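Food Waste Collection: Frequently Asked Questions

Ginholm District Council – Waste and Recycling Service
Last updated March 2020

The weekly food waste collection is provided to all households in the district with a kerbside refuse service. The answers given on this page apply to houses and to flats with their own bins. Residents of blocks with shared bin stores should also read the separate guidance issued by their managing agent.

Who carries out the collection?

The collection is carried out on behalf of the Council by Clisska. Crews wear marked jackets and carry identity cards. Complaints about the conduct of a crew should be made to the Council and will be passed to the contractor in writing.

What will I be given?

Each household receives a small caddy for the kitchen, a larger lockable caddy for the kerbside and one roll of liners. Households that joined the scheme late and have not received both caddies should contact the Service.

What may I put in the caddy?

All cooked and uncooked food may be placed in the caddy, including meat, fish, bones, bread, dairy products, eggshells, tea bags and coffee grounds. Plate scrapings are accepted. Liquids such as milk and cooking oil are not, as they leak during collection.

Can I include fruit that is past its best, and citrus peel?

Yes. Fruit and vegetables may be included whole or in pieces, with or without their skins. Stones, pips and peel of every kind are accepted, and citrus may be added in any quantity. Stickers and netting should be removed first.

Residents are reminded that much of the fruit thrown away in the district could still be eaten. A banana with heavy brown speckling is suitable for baking, and passion fruit is often at its sweetest when the skin has wrinkled. 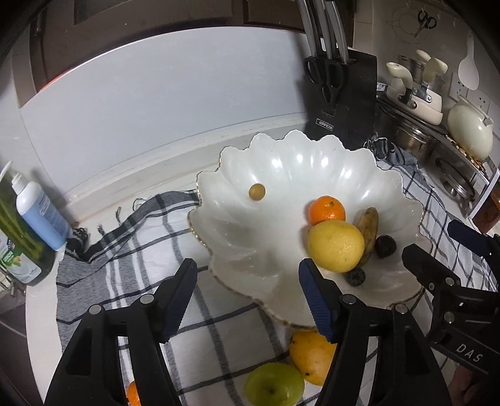
Do I have to use liners?

No. The caddy may be lined with newspaper or left unlined. If liners are used they must carry the compostable mark. Further rolls can be collected free of charge from any district library – please bring proof of address.

When should I put the caddy out?

The kerbside caddy should be at the edge of your property by 7am on your collection day, with the handle locked forward. Caddies put out after the crew has passed will not be emptied until the following week.

What happens to the food waste?

It is taken to the Prokopenko treatment plant, where it is broken down in sealed tanks. The gas produced is used to generate electricity and the remaining material is spread on farmland.

My caddy was missed. What should I do?

Please report the missed collection within two working days, quoting your street and house number. The Service received 137 such reports in the last quarter, and 409 requests for replacement caddies. Replacements are free where the caddy has been lost or damaged by the crew.

Can I get help if I am unable to carry the caddy?

Assisted collections are available to residents who cannot move their containers because of age, illness or disability, where no other person in the household is able to do so. Applications are reviewed every two years.

Whom should I contact?

Enquiries should be addressed to Uliana Polishchuk, Waste and Recycling Officer, at the Council Offices, or made in person at the reception desk during opening hours.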